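Third evening of the course, June

I write this at the kitchen table and it is already 11 at night, but I want to keep the order of things, so I will not sleep before it is done. The teacher said at the beginning that a diary in English will be good for my English and also for my report. I think he is right about the second one.

We are now in the part of the course which is called "handling". Each team has a product and must teach the machines to move it from one place to another. Team Jafri got bottles. Team Tenetti got books, and they were very happy, until they learned how a book opens itself when you hold it from the wrong side. We are team Duveck and we have shoes. I did not choose the shoes and I also did not choose the name.

The evening started at 6 with suction. I was responsible for the suction because in the first week I said that I once repaired a vacuum cleaner. The principle is simple: the cup touches, the air goes out, the object stays. But the cup must close on the surface from all sides, and if there is a small step or a hole under it, the pump only makes noise. I went down with the tip very slowly, a little and then again a little, watching on the monitor, and I was holding my own breath too. 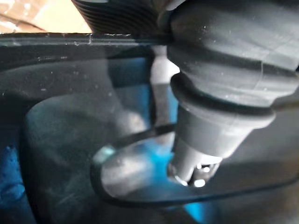 Why don't we use suction for everything, if it is so simple?

Suction wants a smooth and closed surface, and a shoe has laces, seams and cloth which lets the air through, so for the shoe we need fingers.

I wrote this in my notebook in the same words, because it will be a question in the oral test. I also wrote that plastic with dust on it is a bad friend of the suction cup. From the whole evening I had 14 tries with suction, and I kept the log for all of them, even the ugly ones. My handwriting in the log becomes worse from line to line. The pressure I always noted before the arm moved, and in two lines I forgot to write the height, which I must correct tomorrow from the recording.

At half past seven we went over to the hands. I was afraid of the hands in the first week. They have fingers like ours but they do not feel like ours, and when all the fingers close together, my own hand under the table closes also. I noticed it today again. I hope that the others did not see.

With the hand the most important thing is where the thumb goes. We discussed it long. One opinion in our team was that the hand should hold the shoe by the opening, as a person does at home in the morning. My opinion was that the hand should go around the side, because the opening is soft and changes its form. We voted and my side won with one vote, and then of course I was very nervous that it would fall.
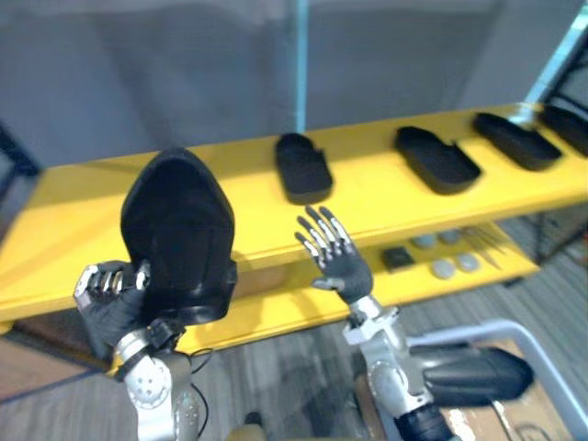

Try it with the toe up and leave the other hand open until you need it, came the advice from the team at the next place, because two closed hands only get in each other's way. I was a bit offended, since we had already the toe up. But the advice about the second hand was useful for our program. Before this we closed both hands at the same moment, only because it was easier to write it so. Now every hand has its own line, and I understand our program better than I did yesterday.

The program has now 580 lines. I am not proud of this number. The teacher told us that a good program for this task can be much shorter, and he looked at me in a kind way when he said it. A big part of the lines are my waiting commands. After each movement I put a short wait, so that I can think. It is not the robot who needs this time.

In the break I drank tea from the machine in the corridor and I looked at the list of the competition. Our course sends 2 teams to the final in Kunuston. The points from the last year are printed there also, and the best team had 3,675. I tried to calculate how they made so many, and I came to the result that they got the bonus for speed in every round. We do not have the bonus for speed in any round. But we have also no penalty for touching the table, and I think the penalty is what will decide.

After the break it was the turn of the soles. They are flat and they lie low, so the fingers have little place to go under. For a shoe you can come from the side and be generous. For a sole you must know exactly how high is the table, and I had the height from the last lesson, not from today. So I measured again, wrote the new value on a paper, and put the paper in my pocket, where it still is now. I must not forget it when I wash the trousers.

We made the approach with the hand open. In our program this position is named "hello", because it looks as if the hand wants to greet somebody.

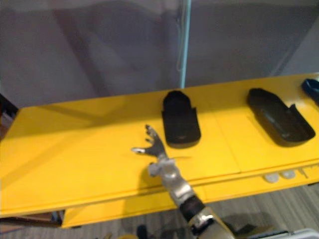
You open it too wide, said a voice behind me, and with such a thin part the thumb comes always late. I asked what would be better. The voice said to close the fingers half already on the way, and to let only the last bit for the end. I answered that then we can push the part away before we hold it. We did not agree. I promised to test both ways with the same speed, and to write the results next to each other in one table, so that we argue about numbers next time.

It was almost 9 when we had to stop. I saved the program two times under two names, and I wrote both names in the notebook.

For the next lesson I have to do this: put in the missing heights, take away the waits which are only for me, and learn the English words for the parts of a shoe. Today I said "the tongue" and was sure that I was wrong, and I was right. I also want to ask if the pressure in the log should be the value before the contact or after it, because the paper from the course says nothing about it.

My tea is cold and the paper with the height is still in my pocket. I will go and take it out now.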